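Learning My Grandmother's Towns by Heart

I have spent the last ten months memorizing places, and I am having so much fun that my family has asked me to stop bringing it up at dinner. So you get to hear about it instead!

It started with a shoebox of letters. My grandmother moved eleven times before she turned thirty, and she wrote to her sister from every single stop. I'd read a few of them as a kid, mostly for the stamps. Last April I sat down to read the whole box in order and found I couldn't follow it. She'd write something like "it is worse than Mirnen but the bread is better," and I had no idea where Mirnen was, or whether it came before or after Dunleavy, or how far she had gone to get from one to the other. I was reading my own grandmother's life as a string of nice-sounding words.

I did what anybody would do and looked them all up on my phone. I typed in a name, saw the pin, zoomed in, zoomed out, said "huh." Then I typed in the next one. By the fifth letter I had forgotten the first pin completely. I could have told you that Dunleavy has a harbor (I remembered the little blue bite in the coast) but I couldn't have told you which direction you'd face if you stood on it and wanted to wave at Mirnen.

So I decided to learn them properly, the way kids used to learn capitals, which meant drawing them from memory on blank paper, over and over, badly.

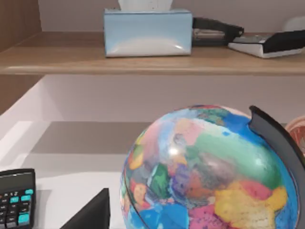 A globe on the shelf is still the best invitation to get nosy about a place.

The first map I drew was a potato. I'm not being modest. I put the coastline in, and it was a potato, and then I put Bodport on the wrong side of it. I checked it against the atlas, groaned, turned the sheet over and drew it again. The second one was a potato with Bodport in the right place, and I was thrilled out of all proportion.

My method, if you want to try it, is very low-tech. I take one sheet of printer paper and one pencil and give myself the length of a song. I draw the coast first, then the rivers, then the towns, then whatever roads or rail lines I can remember. When the song ends, I stop, even in the middle of a river. Then I open the atlas and fix everything in red pen. The red pen is the part where you learn. I kept skipping it at first because it's a little embarrassing to see how much red there is, and my maps didn't get any better for three weeks. Once I started doing the corrections slowly, with the atlas right next to my elbow, things began to stick.

Rivers were the big discovery for me. I'd always treated rivers as decoration, wiggly blue stuff in between the names. But if you get the rivers in first, the towns practically place themselves! People put towns where you could cross, or where you couldn't go any farther by boat, or where one river ran into another. Three of my grandmother's stops turned out to be on the same river. Once I'd drawn that river twenty times, a whole section of the letters opened up. She wasn't wandering around at all in those years. She was moving steadily upstream, following my grandfather's work, one town at a time. There's a line in one of the letters that says "and so up again we go," and I'd always read it as her being cheerful. She meant it literally. They were going up the river.

I had to go walk around the block after that one.

The other thing I've fallen for is gazetteers. If you've never used one, a gazetteer is a dictionary of places: name, where it is, how many people, maybe a line about what it's known for. Old ones are wonderful. I found mine at a library sale for less than a sandwich, and it's missing its back cover, and I love it more than most novels. The entry for Mirnen gives the population as 2889 and says it has "a good market and an indifferent hotel." Indifferent! I've been using that word ever since. My grandmother stayed in that hotel for two weeks, and she uses a different word for it, which I won't type here.

Bodport gets 505 people and no comment whatsoever. It took me a long time to feel fond of Bodport. It's one of those places that sits in the crook of a coastline, and on my maps it kept drifting north, a bit farther every time, like it had a plan. What finally fixed it was a letter where she complains that the sun came up over the water and went down behind the cannery, so the house was gloomy by suppertime. East-facing, then. Water on the east, cannery on the west. It has never drifted since. I'm convinced that you can't really memorize a place until you have one silly human fact to pin it down with, and it almost doesn't matter what the fact is.

(My facts so far: gloomy suppers in Bodport, good bread in Mirnen, a goat on the train platform at Dunleavy. The goat gets two full pages.)

I've been doing this alongside my friend Nyokabi Minja, who got pulled in when I made the mistake of leaving one of my potato maps on the kitchen table. She picked it up and said, "Is this a kidney?" and ten minutes later she was drawing her own. She's much better than I am. She draws the lakes first, which I find completely backwards, and somehow she ends up with everything in proportion. We trade maps through the mail now, even though she lives close enough to walk over, and we correct each other's in different colors. Hers come back to me with tiny polite notes like "river is lovely, but it runs uphill here."

Her family has its own list of places, longer than mine, and we've started swapping those too. I drew the coast she grew up hearing about, and she drew the railway line my grandmother took. I can't recommend this enough. Learning somebody else's places gives you such good questions to ask them. I've known Nyokabi for years and had never once asked what her grandfather could see from his front door. 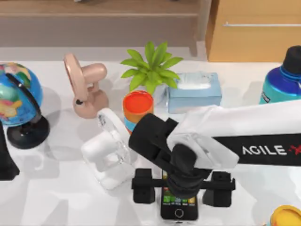
Image: Flerkudley

People do ask me why I bother when there's a map on every phone. I use the one on mine all the time! I'd never find the dentist without it. But a phone map puts me in the middle and turns the world around me, and it only shows the bit I need for the next few minutes. After a whole trip of doing what it says, I couldn't draw you the way I came. The paper kind makes me hold the entire area in my head at once, with no blue dot, and it's a different feeling. It's a bit like the difference between being able to look up a song and being able to sing it while you do the dishes.

It has changed how I read, too. I used to skate straight over place names in novels. Now I stop and sketch. I'm halfway through a long family saga and the inside cover is a mess of arrows, and I caught the author having someone ride from one town to another in an afternoon that would have needed a very determined horse. I was so pleased with myself. I also find the news easier to follow, because when a town is mentioned I have some idea of what's next to it, and what's on the other side of the hills.

A few things that have helped, for anyone who wants to have a go:

Start with somewhere you care about. I tried doing countries in alphabetical order for about four days and it was like eating flour.

Keep the bad maps. I have all of mine in a folder with the date on the back, and paging through from the front is the best encouragement there is. The potato slowly grows a peninsula.

Say the names out loud while you draw. My grandmother's sister apparently pronounced Mirnen with the weight on the second half, and once I heard my aunt say it that way, I stopped mixing it up with anything else.

Use an old atlas as well as a new one if you can get hold of both. Towns change names, railways disappear, and one of the villages in the letters isn't in my new atlas at all. I found it in the old one, in type so small I needed my reading glasses and the desk lamp. I'd honestly started to think she had misspelled it.

Don't worry about pretty. Some people make gorgeous hand-drawn maps with sea monsters in the corners, and good for them, but I'd never have gotten past the first one if I'd been trying to frame it.

I'm up to town number nine now. The last two are the hard ones, inland, with hardly any rivers to hang on to and a border that seems to have been drawn by someone leaning on a ruler. The letters get shorter there as well. She had two small children by then and I don't think she had much time to write about goats. I've been going slowly, one map a night after supper, and reading each letter again once I can draw the place it came from without looking.

If your family has a list like this, or even just one town that gets mentioned every holiday and that you've never properly looked at, I'd love to hear about it in the comments. Tell me the name and one silly fact. I have plenty of printer paper, and Nyokabi says she'll do the lakes.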